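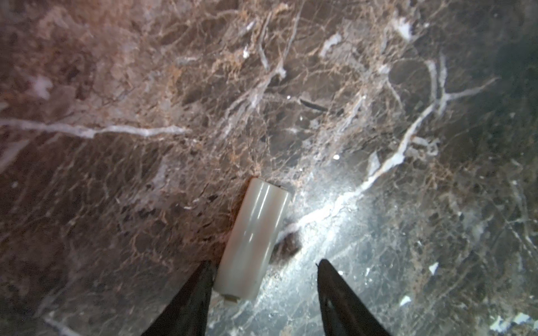
# Session 6: Gathering good examples (and living with the middling ones)

Notes by Gunhild Thygesen. Please read these before you come down to the bench, even if you only skim them over lunch - the sign-up sheet for the arm fills quickly and I'd like your slot to go to recording, with as little leafing through paper as possible.

Last time we talked about what a policy is and how it can be trained to copy what a person does. Today is the less glamorous half, and (I'll admit it) my favorite half: where the copying material comes from. Every one of you will record your own set of demonstrations, and by the end of it you'll have opinions about them, I promise!

## What counts as one example

For us, one example is a single try at the task, start to finish, with the wrist camera view and the arm's joint positions saved side by side. We call it an episode. It starts when you press record and ends when you let go of the object at the goal, or when you give up. Giving up is allowed. Mark it as a failed try and keep the file, as we'll want it in Session 8.

## Small things on a busy surface

The first task is to pick up a small white cylinder from polished dark marble. Students sometimes tell me this sounds too easy, and for your own hand it is. Look at it from the wrist, though. The stone is full of thin rusty veins and bolder white ones, and the polish throws back a bright patch of light right beside the part. A learner has no idea which of those pale shapes you care about, so the examples have to teach it.

Notice where the fingers are, too. The cylinder sits between them but a little nearer the left one, and it's lying at a slant. If you closed straight away, the left finger would likely reach it first and give it a nudge. You may choose to shift over before closing, or to turn the wrist to suit the slant, or both. Whichever you pick, do it the same way each time within a set. Two people with two different habits in one folder will give you a policy that dithers between them, and I've spent more evenings than I'd like watching an arm dither.

## Your recording plan

Each pair records 40 episodes, using the tool we call Virk. Please work like this:

1. Put the cylinder down at a new angle and in a new spot for every episode. Let some of them land in the glare.
2. Start the arm from one of the 3 marked poses, taking them in turn.
3. Move at an even pace. Long pauses while you think get copied as well, bless them.
4. Write the result in the log before you reset anything.
5. Swap drivers at the halfway point, after agreeing on your approach together.

Save everything to the Pastell folder under your pair's name. Asger Ladefoged looks after the storage and will be glad to help if an upload stalls - do ask him early, he's very patient.

## To think over before next time

- Which of your episodes would you leave out, and could you explain your rule to another pair?
- Suppose every example had the cylinder pointing the same way. What might the arm do with a new angle?
- How would you check whether the policy is following the part or the bright patch beside it?

A half page is plenty. Bring it with you, along with your log.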